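Looking After the Parish Hall Kitchen and the Sacristy Linens
Tips passed along by Humaira Usmani and friends at Pretham

When I took over the cupboard keys from Clifford Poirier he gave me a shoebox of index cards, some of them older than my children, and said that everything I needed to know about candle wax was in there somewhere. He was right, but it took me most of a winter to find it (he files by the name of whoever told him the tip, so wax is under G for Godfrey Kimaro). I have been copying the cards out a few at a time for the other churches who share our supper rota, and this is the batch on wax, linens, brass and the big coffee urn. Please borrow whatever is useful and ignore the rest. Every sacristy has its own ways and I would never want to come between anyone and their own ironing board.

Wax on altar cloths

Let it harden first. I know how tempting it is to go at a fresh drip with a damp cloth, especially when there is a baptism in the afternoon, but all you will do is push it down into the weave. Put the cloth in the freezer in a clean bag for an hour, then lift off what you can with the back of a butter knife. What is left will be a greasy-looking ring. Lay plain brown paper above and below the spot and press with a warm, dry iron, moving to a clean bit of paper each time the wax comes through. Grocery bags will do nicely as long as you keep the printed side well away from the linen, and I say that as someone who once pressed half a coupon onto a credence cloth.

Colored candles are harder. The wax lifts just the same but the dye often stays behind. Godfrey dabs the mark with a little rubbing alcohol on a cotton ball, working from the outside in, and then washes as usual. Try it on the hem first. Some of our older colored cloths don't care for it at all.

Wine on purificators

Rinse in cool water as soon as you reasonably can, and follow your own church's custom about where that first rinse is poured. Ours goes down the sacrarium. After that the linens can soak overnight in cool water with a spoonful of mild soap. Hot water sets the stain, and so does the dryer, so hold each one up to the window before it goes anywhere warm. Lipstick is the real trouble. A drop of dish soap rubbed in with the fingers and left for ten minutes will usually shift it, though you may need to do it twice, and after Easter you will certainly need to do it twice.

Iron while they are still damp, on the wrong side first. Keabetswe Gumede taught us to fold by hand and never press the creases with the iron, which makes the linen crack along the folds after a few years. Her mother's purificators have lasted through three pastors!

Covering the work tables

Plain paper off a big roll is the kindest thing you can do for a table before polishing or flower arranging. Run it past the ends and tape it underneath, where the tape won't catch your sleeves.

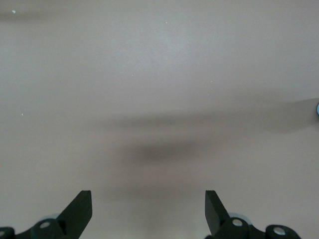
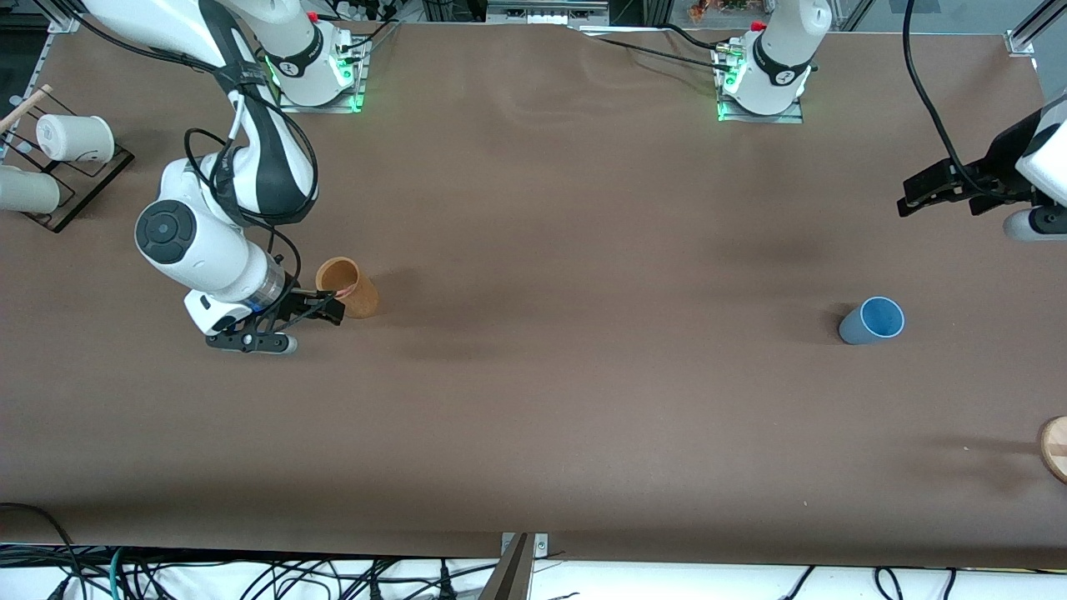 Polish brass by the window if you can, and one piece at a time. If you have lacquered candlesticks, please don't polish them at all; a wipe with lukewarm soapy water and a soft towel is all they want. You can usually tell lacquer by the way it wears, with dark spots here and there and bright gold in between. Unlacquered brass likes a paste of flour, salt and white vinegar, left for a quarter of an hour and rinsed off very thoroughly. Get it properly dry, too, down in the sockets where the candle sits. Water that stays in there turns green and then you have a whole new job.

To get old wax out of a socket, stand the candlestick in the sink and trickle hot tap water over the outside until the stub loosens, then push it out with a wooden spoon handle. Pour nothing waxy down the drain. We lay an old dish towel over the plughole to catch the bits, and the towel goes in the trash afterward. Wajid Ghumman, who very kindly comes over from Nivilow whenever our plumbing misbehaves, would like me to put that last part in capital letters, but I think he can trust you.

The coffee urn

I could write a whole page on the urn. Ours was bought secondhand from the Ansari catering people when they moved out to Brustevcombe, and it has outlived two lids. If the coffee after the late service has begun to taste of last month's coffee, fill the urn halfway with water and white vinegar, one part vinegar to three parts water, run it through its cycle, and let it sit for half an hour with the heat off. Empty it, then run plain water through twice. Unscrew the spigot while you are at it. There's a rubber washer in there and a little glass tube in front, and both collect a brown film you would rather not think about. A bottle brush meant for baby bottles fits the tube perfectly.

Leave the lid off when you put it away. I keep ours upside down beside the urn with a paper towel between the two, and the basket goes on the shelf above so that it can air as well.

Cups and saucers for a crowd

The hall has 239 cups at last reckoning, and they do get tea stains. Baking soda on a damp sponge brings them back. Bleach works too but it lingers, and you really can taste it. Stack cups no more than two high in the cupboard, handles all the same way, and put a coffee filter between any with gilt rims. The gilt ones don't go in the dishwasher, please, however late the funeral lunch has run.

Incense and smoke smells

Vestments that have taken on a strong smell of smoke should be hung outdoors in the shade on a dry, breezy day, on the widest hanger you own. An hour or two does more than any spray. If it's January and there is no breeze worth having, hang them in the hall with a fan going at the far end and a bowl of baking soda on the floor beneath. Never zip anything into a plastic cover before it has aired, and if a cope or chasuble has metal thread in it, slip a sheet of acid-free tissue into each fold.

For the thurible itself, wait until it is completely cold, tip the ash into a metal can (not the wastebasket, and yes, there is a story) and wipe the bowl with a dry cloth. Lining it with foil beforehand saves a great deal of scrubbing. If resin has already baked on, a little rubbing alcohol and an old toothbrush will bring it up, with the window open and every candle in the room out.

The next cards in the box are on palms, hymnbook spines and getting glitter out of carpet after the Christmas pageant. Clifford says the glitter card is blank, but I'm going to look for it anyway.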